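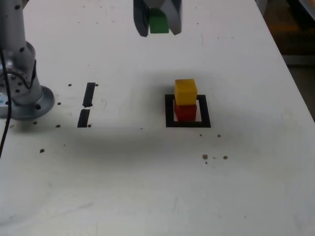
Mitanik Gripper Review: Good Hands, Bad Memory

Reviewed 2/10/23

The Mitanik two-finger gripper is sold as a drop-in part for small tabletop arms. I bought mine from Khurana in January for $442, with the mounting plate thrown in. The box promises 1,000 grips between calibrations. I had my doubts about that number, and I still do.

Setup is easy enough. Four bolts, one cable, and the software found it on the second try. The manual is a bad translation of something that may have been good once.

My test is a dull one. Pick up a colored cube, put it on the tape square, stack the next one on it, repeat. The old Grarlow gripper I used before could do this all afternoon, slowly and with a lot of noise. For the first couple of days the Mitanik was faster and much quieter. The curved fingers get in close without knocking the neighbors over, and I liked that more than I expected to.

Then, almost 400 grips in, it began to lose track of how wide its fingers were. The arm would go to the right place, the fingers would close, and the software would report a firm hold with nothing in it. On other runs it let go late and dragged the cube along on the way out. No error code either time. The log says "grip OK" all the way down.

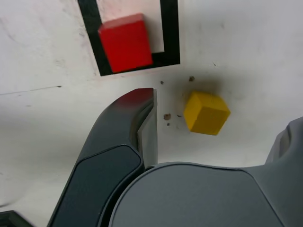

Red cube on the target, yellow cube off to the side.

A restart fixes it for a while. So does running the zero routine by hand, which the manual tells you not to do with the arm powered. The Cirnville support desk told me to update the firmware. I did, and got the same fault the next morning.

With cubes this is only annoying. What bothers me is the false report. If the gripper says it has let go and it hasn't, the arm moves off as if it's free, and your fingers may be near it. The stop button on the arm works fine, but you have to notice first – and the software gives you no reason to look.

Pros: quiet, quick, easy to mount, nice finger shape
Cons: loses its zero, reports grips it doesn't have, poor manual, support reads from a script

Rating: 2 out of 5. I'd wait for the next version, and I'd want to see that grip count tested by somebody other than Mitanik.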